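Notas para la charla – Tableros claros: cuidar y disfrutar una mesa de madera
Ponente: Daryna Ivanyshyn
10 de julio de 2022

Arranque

Saludar, agradecer a Mireille Lebrun la invitación y entrar directamente en materia. ¡Hoy toca hablar de mesas! Preguntar quién come, trabaja y amasa en la misma (en junio levantó la mano media sala y dio para un buen rato de conversación). Contar lo del taller Savchuk: entré a por una balda y salí tres horas después hablando de vetas.

La veta

Lo que más me gusta de un tablero claro es que obliga a acercarse. De lejos parece liso, casi un solo color, y luego te agachas y empieza el dibujo. Dejar la diapositiva puesta un momento y callarme, que siempre hablo encima.

En este tono crema, la veta es tenue, algo ondulada, y cruza en diagonal con unas bandas más claras y otras más oscuras. El aspecto es mate y suave. A mí me encanta – con una luz pareja se ve discretísima, y con una lámpara baja a un lado cambia muchísimo.
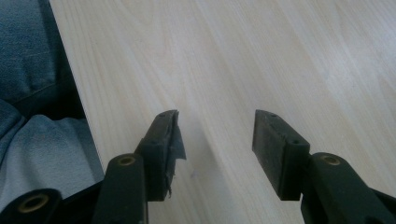
Lijar sin miedo

Enseñar los tacos y pasarlos por las filas. Insistir en que se lija siempre a favor de la veta, también en las esquinas, que es donde nos entran las prisas. Para el mantenimiento de casa me basta con grano fino. El de 800 lo guardo para el repaso entre manos, y el de 1000 solo para quien quiera ese tacto casi de papel (yo quiero, siempre).

Quitar el polvo con un paño apenas húmedo y esperar. Aquí, repartir las muestras de la serie Borna: una sin tratar y otra con aceite. ¡Que las toquen con los ojos cerrados!

Aceite

Capa finísima, trapo de algodón, retirar el sobrante. Dos manos, con 36 horas entre una y otra en mi cocina; que cada cual mire lo que dice su bote. Los trapos, extendidos al aire libre hasta que sequen, nunca hechos una bola, porque pueden arder solos. Repetir esto dos veces.

Si preguntan por los cercos de vaso: lijado suave, aceite y paciencia. Si preguntan por barniz, remitir a la charla de Mireille.

Preguntas, y recoger las muestras antes de que salgan al café.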